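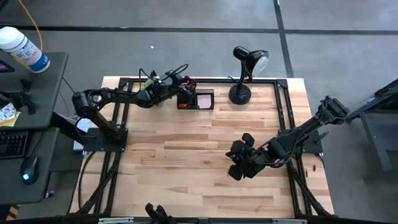 Hurnska Voice Gateway 9

Hosted calling for small offices

The Hurnska Voice Gateway 9 connects existing desk phones to an internet calling service. It has nine analog ports, one network port and a backup line port. Calls move to the backup line when the network connection drops. Calls in progress at that moment are lost and must be dialed again.

Line capacity

Each port carries one call at a time. A call uses up to 70 kbps in each direction with the standard codec. Fax is supported on ports 1 and 2 only — use the pass-through setting and turn off echo cancellation.

The internal call log holds 2,485 entries. When it is full, the oldest entries are overwritten. Logs can be exported as CSV from the Reports tab.
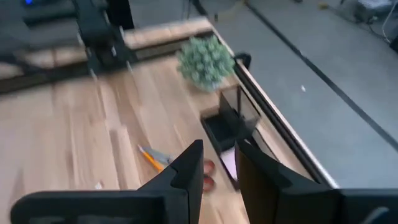

Photo: Regula Zaugg / Diltico

Setup

Connect the network cable before applying power. The status light blinks during registration and stays on once the unit has reached the calling server. Enter the account name and PIN supplied with the order. Emergency calling requires a street address on file; the unit will not place outside calls until one is entered.

Extension cable for analog phones may be up to 400 meters long. Longer runs need the Grewal line extender, sold separately.

Firmware

Current release: 2021-09-13. Fixes one-way audio after a call transfer and a caller ID fault on port 4. Units shipped before January need the bridge update first.

In the box

Gateway, power supply, network cable, wall bracket, two screws

Sold by Diltico. Dealer inquiries: Kiran Rawat, voice products.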